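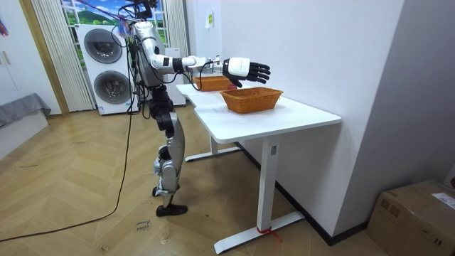

Hospital Andreadis cria direção de enfermagem única para os serviços de internamento

O Conselho de Administração do Hospital Andreadis deliberou a criação de uma direção de enfermagem única para os seus serviços de internamento, nomeando para o cargo a enfermeira Evdokia Drakos. A deliberação foi comunicada aos profissionais em 23 de março de 2018 e produz efeitos imediatos no que respeita à nomeação. A reorganização das equipas far-se-á de forma faseada, até ao final de outubro.

A nova estrutura abrange 6 unidades de internamento, com uma lotação conjunta de 144 camas, distribuídas pelo edifício principal e pelo polo de Vernano. Até à data, cada um dos edifícios dispunha de chefia própria, com regras distintas para a elaboração de horários, a gestão de ausências e a requisição de material clínico. Os dois regulamentos internos em vigor serão substituídos por um documento comum, cuja redação fica a cargo da nova diretora, ouvidos os enfermeiros responsáveis de cada unidade.

Evdokia Drakos exerceu funções de enfermeira responsável na unidade de medicina interna e coordenou o programa de integração de novos profissionais do hospital. É especialista em enfermagem médico-cirúrgica e integra o grupo de trabalho para a prevenção de infeções associadas aos cuidados de saúde.

Nos termos da deliberação, compete à diretora de enfermagem aprovar a dotação de pessoal por turno, acompanhar os indicadores de qualidade, designadamente quedas e úlceras por pressão, e propor o plano anual de formação. As unidades mantêm o respetivo enfermeiro responsável, a quem continua a caber a distribuição diária dos doentes e a avaliação de desempenho em primeira instância.

«Um enfermeiro que hoje é chamado a apoiar outra unidade encontra procedimentos diferentes para a mesma tarefa. A passagem de turno será a primeira matéria a uniformizar», declarou Evdokia Drakos na reunião de apresentação, realizada no auditório do hospital.

A medida envolve 200 profissionais, entre enfermeiros e assistentes operacionais. O Conselho de Administração esclarece que não haverá alteração de vínculos, categorias ou remunerações, e que a mobilidade entre os dois edifícios dependerá do acordo do trabalhador, salvo em situações de contingência devidamente fundamentadas. Os pedidos de transferência apresentados antes da deliberação serão apreciados segundo as regras anteriores.

A elaboração dos horários passará a ser efetuada na plataforma Lesix, já utilizada em Vernano. As unidades do edifício principal iniciarão a transição pelos serviços de cirurgia e ortopedia, seguindo-se os restantes. As sessões de esclarecimento terão lugar na sala Prometti, no piso 2, em horário compatível com os turnos da manhã e da tarde. Para os profissionais do turno da noite, está prevista uma sessão própria em cada edifício.

As dúvidas relativas à aplicação da deliberação devem ser dirigidas, por escrito, ao secretariado da direção de enfermagem. O texto integral encontra-se disponível para consulta na intranet do hospital e no serviço de recursos humanos.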